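Thread: Sim results in the acceptance pack, how much should they count?
Board: Cells, Standards and Sign-off

drarwood_dave
Our integrator wants to swap most of the on-site pick trials for simulated ones. The draft says 100 simulated picks can stand in for the repeatability run on the real cell, then we do 3 live ones and sign. Has anyone here accepted that? It smells like a way of saving them a hotel bill.

kettle_and_crimp
I wouldn't. A sim tells you the logic hangs together. It says nothing about your floor, your air supply or the bloke who leaves a pallet in the way.

Portela_bench
Bit harsh. We use sim for the dull stuff and it catches plenty before anyone drives out. The rule should be that you write down what the sim covers and what it doesn't. Our write-up from the block task is below, pasted as it went in.

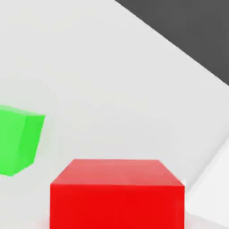
Portela, September

Block task, simulated. Red cube close to the view, green cube further off to the left, the two not touching. Plain grey surface, no texture. This view is accepted for checking colour and order of picking only. It is not accepted for grip force, cycle time or anything to do with guarding. Signed off by Oleksandra Stasiv.

kettle_and_crimp
Fair play for the last two lines, I've seen plenty of packs without them. But look at that surface. Show me a bench in a working shop that clean. And if your red one fills that much of the view, how is your colour check going to do when it's small and under a yellow lamp?

Portela_bench
It isn't meant to answer that. The lamp goes in the live trials.

drarwood_dave
Which is my problem, they want to cut the live trials to 3.

mondeo_estate_man
Then say no? You're the customer. At our place nothing simulated counts towards acceptance, full stop. It can go in an appendix.

Portela_bench
Full stop is daft. You'd be throwing away fault cases you can't safely stage with a real arm.

mondeo_estate_man
I'd still want to see the real stop button pressed on the real machine. The building we're in dates from 1894 and no model I've been shown has got the floor right.

stemudia_user
We split it into 2 lists, one for sim and one for live, and a test can't move across without both sides signing. Slow, and the salesmen hate it. Ask for the software version on every simulated result as well, ours got changed halfway through and we only spotted it by luck.

drarwood_dave
Two lists I can sell to my boss. Going back to them this afternoon with that and a much bigger number for the live picks. Will post what they say, though I can guess.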